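Open day at the Seol lab: simulated houses, real doorknobs and a very long line for dumplings

I'd been meaning to get out to Seol since December, when a friend forwarded me their open day flyer and then (of course) the whole thing got postponed. So when the May 2022 date finally came up I grabbed a spot the same afternoon. If you read my Keler write-up you know I'm a software person who likes hanging around robot people, so take the technical parts with that in mind.

Getting there was half the adventure. The bus drops you at the wrong end of the business park, and I walked past a tile showroom and a trampoline place before I spotted the sign, which was a sheet of printer paper taped inside a glass door. Inside it was packed! I'd pictured a dozen grad students and there were families, retirees, a guy in bike shorts who asked better questions than I did all day.

They split us into groups and mine got Chae-won Kwak, who works on the method I'd come to hear about. They call the project Jovov. I asked what it stands for and she laughed and said it was the name of a folder that never got changed. Fine by me.

The idea goes like this. You want a two-armed robot on a mobile base to do ordinary things in ordinary homes, and that takes a huge amount of practice. Practicing on real hardware is slow and you break stuff. So they practice in simulation, which lots of groups do, but Seol's twist is in how the rooms get made. Most of their earlier training rooms were tidy: big floors, good light, the thing you want to grab sitting right in the middle. Chae-won's group wrote a generator that goes looking for the awkward places. It takes a house layout, hunts for spots where the robot only just fits, and starts the exercise there. Tight corners, furniture crowding one side, a target down low next to an edge where the arm has to come in from a bad angle.

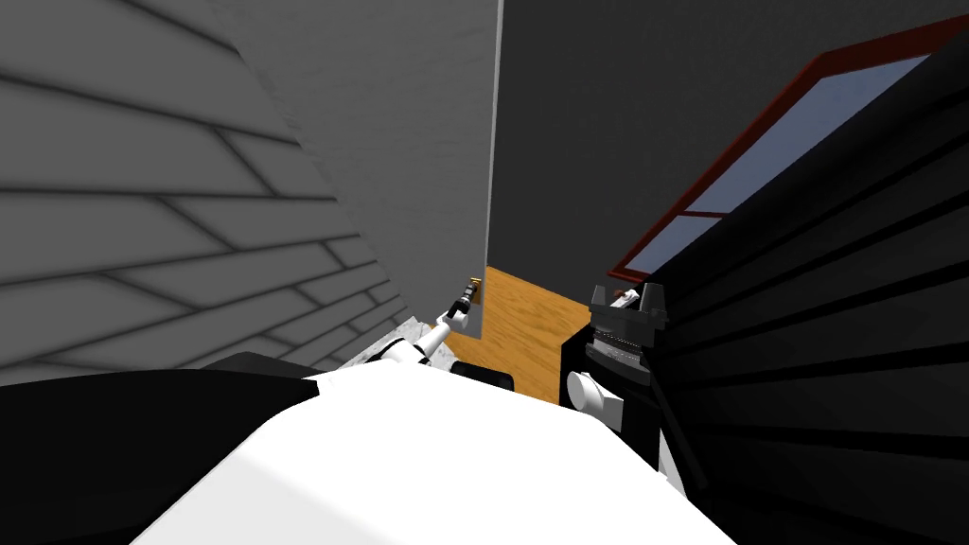 I asked why you'd do that to a poor beginner policy, and she said that's exactly the problem, you can't start with it. Their first try used nothing but nasty corners and the thing learned to sit still. Completely still! If every move bumps something and bumps cost you points, then never moving is a great strategy (I have had coworkers like this). So now there's a schedule. The robot gets open rooms first and the generator slowly squeezes the space, and it only squeezes further once the robot is doing well enough at the current tightness. If it starts failing, the walls back off again.

The other piece, which I found more interesting than I expected, is what the robot gets to see. The policy works from the robot's own onboard view, so its own arms and body take up a good part of what it's looking at. Older versions got handed the exact position of every object, straight from the simulator. That's cheating, since no real house tells you where its fixtures are. Taking that away made the numbers drop hard for a while and she showed us the graph with the big sad dip in it. I love when people show the dip.

Now the result. They ran 400 trials in simulated homes the policy had never been trained in, and compared the squeezing schedule with plain random rooms. The squeezed version finished 30 percent more of the tasks. She was careful about it. Wide open rooms barely changed at all, and nearly all of the gain came from the cramped ones. For 3 of the task types there was no difference they'd be willing to stand behind, and they're all ones where contact matters a lot, like turning something stiff. The simulator's friction isn't good enough there, in her opinion, and no amount of clever room making is going to fix that.

Then we got to see the real setup, down a hallway in what used to be a storage room. They'd built a mock apartment corner with a door, some shelving and a row of knobs and latches from a company called Grirham that makes hardware for rental units. The robot did a cabinet latch on the second attempt and everybody clapped. On the round doorknob it gave up after 10 tries, and somebody's kid yelled "turn it the other way," which got the biggest laugh of the afternoon. Chae-won wrote that down, by the way.

Things I'd have liked: a bit more time in the back room, and a handout with the plots, because I was scribbling on the back of my parking-permit application and can't read half of it. I also never got a straight answer on how long one training run takes. I heard two different answers from two people standing next to each other.

The dumpling truck outside had a line clear to the tile showroom and I stood in it anyway. Pork and chive, get the pork and chive. They told us the code for the room generator will go up over the summer once someone cleans it up, and I've put my name on the email list. If you want to go next time, sign up early and get off the bus one stop later than the flyer tells you to.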